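Home Stories Serial Archive About Submit

We use cookies to remember where you left off reading. Accept | Manage

Reading time: 8 minutes

Holding at Clorkness

I work the line between two countries that have been friends for longer than I've been alive, and I still have to call the other side on a phone with a cord.

That's the job. Well, that's the part of the job I complain about at parties. The rest is that I sit in a dark room in Walodham and talk to airplanes, and when they get to the edge of my screen I give them to the people at Patetti, who speak the same English I do and eat the same lunch and use a computer that has never once agreed with mine. The border runs through the sky right over a fix called Clorkness. Pilots love saying it. Try it over a scratchy radio. Clorkness. It sounds like something you'd see a doctor about.

If you fly from one side to the other you don't go straight. You go up to Clorkness, you bend left, you fly along the line for a while like a dog along a fence, and then you get let in. The bend is there because of a military area that closed when I was in middle school. The area is gone. There are sheep on it. The bend stayed, because taking it out means both sides have to sign the same piece of paper in the same year, and they've been trying since before I had my license.

So, the Thursday I want to tell you about.

I was on the late shift, which I like. The supervisors go home, somebody microwaves something with fish in it, and the traffic thins out until you can hear the chairs squeak. I had a freighter, Khumalo 273, coming up from the south with a load of cut flowers. I know it was flowers because the captain told me. She'd been coming through my sector a couple nights a week all winter and we had gotten to the stage where she said good evening like she meant it. I'd never met her. I knew her voice, I knew she clipped the ends off her numbers, and I knew she asked for the shortcut every single time.

"Walodham, Khumalo two seven three, any chance of direct tonight?"

And every single time I said, "Stand by, I'll ask," and picked up the phone with the cord, and asked Patetti, and Patetti said no.

They weren't being mean about it! I want to be fair to them. There's a letter of agreement, it's in a binder, and the binder says traffic crosses at Clorkness. If the guy on the other end says yes to me then he's got an airplane showing up in a place his computer doesn't expect, and he has to type the whole thing in by hand and then explain it to somebody in the morning. I'd have said no too. I had said no, plenty of times, to them, about their airplanes. We all had. You say no in a nice voice and you go back to your sandwich.

But that night the man at Patetti was new, or new to me. He had a slow, careful way of talking, and when I asked my question he didn't say no. He said, "Why does she want it?"

I'd never been asked that. I looked at my screen like it might tell me.

"It's shorter," I said.

"How much shorter?"

"I don't know. A few minutes."

"Hm," he said. "Ask her."

So I keyed up and asked her, and there was a pause, and she came back sounding amused. She said it was 3 minutes on a calm night and she'd be happy to send me a fruit basket if I could get it for her.

I told Patetti it was 3 minutes.

"That's not much," he said.

"No."

"Every night, though."

"Couple nights a week. For her. I guess everybody else is every night."

I could hear him thinking. You can, on that line, because it has a hum that drops when the other person breathes in. Then he said, "Okay. Give her direct. I'll type it in." 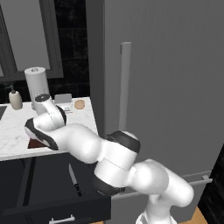
I cleared her direct so fast I stumbled over it and had to say it twice. And then I watched her little green tag do something I had never seen a tag do, in all my years in that room, which was cross the line anywhere other than Clorkness. It just slid over. Nothing happened. No alarm, no bell. My neighbor on the next sector leaned across, looked at it, said "huh," and leaned back.

"Thank you very much, Walodham," she said. "That's the nicest thing anyone's done for me since Christmas."

I gave her the Patetti frequency and she was gone.

You'd think that would be the end of it, and if I had any sense it would have been. But I got home at two in the morning and couldn't sleep, so I sat at the table in my coat and tried to work it out on the back of the gas bill. How many airplanes bend at Clorkness. I'm terrible at math. I multiplied something twice and got a number of hours that would have meant the planes were up there since the Romans. I started again. I made toast. In the end I wrote down that 3,000 flights in a busy month times 3 minutes each was 9,000 minutes, and I turned that into 150 hours, and then I looked at it for a long time.

A hundred and fifty hours of airplanes flying along a fence around some sheep.

I brought the gas bill to work. I showed my supervisor, who is a decent person and a tired one, and he read it all the way through, including the gas part.

"You heat your place a lot," he said.

"The other side."

"I saw the other side." He handed it back. "There's a working group."

"How long has there been a working group?"

He laughed so hard he had to put his coffee down, and that was my answer, and I put the gas bill back in my pocket.

The next night there was a different voice at Patetti, the usual one, brisk, with the cough. Khumalo 273 came up and asked for direct and I asked him and he said no in a nice voice. I passed it on. "Worth a try," she said, and bent left at Clorkness like everybody else, and I hated it. I had never minded before! I'd sent thousands of them around that corner without a thought in my head, and now every one that turned made my teeth hurt.

The slow man came back the week after. I recognized the hum before I recognized him, if that makes sense. I said, "I've got Khumalo two seven three, requesting direct," and he said, "Approved," before I'd gotten to the end. Then neither of us hung up.

"Did you get in trouble?" I said.

"For the last one? I had to write a paragraph."

"What did you put?"

"I put that it was shorter." He breathed in and the hum dropped. "They asked me whether it was in the agreement. I said no. They asked me whether it was safe. I said yes. Then they didn't have a box for that, so they filed it."

I told him about the 150 hours. I told him about the sheep, which he hadn't known. On his chart it still said danger area, with a red border and everything. On mine it was blank. We'd been looking at the same field for years and he thought I was sending airplanes around artillery.

"Sheep," he said.

"I've driven past it. There's a farm stand."

"What do they sell?"

"Eggs, mostly. Some honey."

He was quiet for so long that I checked the line. I had two inbounds by then and should have been paying attention to them. Finally he said, "What else have you got coming up?"

I looked. "A Boeing at three-six-zero. And a little business jet behind it, in a hurry."

"Give me both direct," he said. "I'll write two more paragraphs."

So that was how we did it. When he was on and I was on, and it was late, and it was safe, they went straight. I'd call, he'd say approved, and I'd hear him start typing with what I'm pretty sure was one finger. The pilots figured it out in no time. They talk, pilots do. Some nights I'd have them asking before they even said hello, and I'd have to tell them, sorry, not tonight, and you could hear them sag. They thought it was the weather or the military. It was whether a man I'd never met had the late shift.

We weren't friends exactly. I never got his name. We don't use names on the line, we use initials, and his were a pair of letters that didn't stand for anything because the real ones were already taken. But I learned he had a bad knee and didn't like boats. He learned I'd once sent my own mother's flight into a hold for twenty minutes and never told her. In June he asked me whether you could buy the honey if you just showed up, or did you need to call first.

I said you put the money in a jar.

The next Thursday I had off I drove out there. I wanted to see it with the chart in my hand, don't ask me why. I parked by the stand, and the sheep looked at me, and I leaned on the gate and listened. It's quiet out there. You can hear them all go over if the wind's right, way up, and after a while you can tell which ones are turning.

There was one jar of honey left and somebody's coins, from the other side of the border, sitting in the money jar on top of all the regular ones.

Get new stories by email. We send one a month. Subscribe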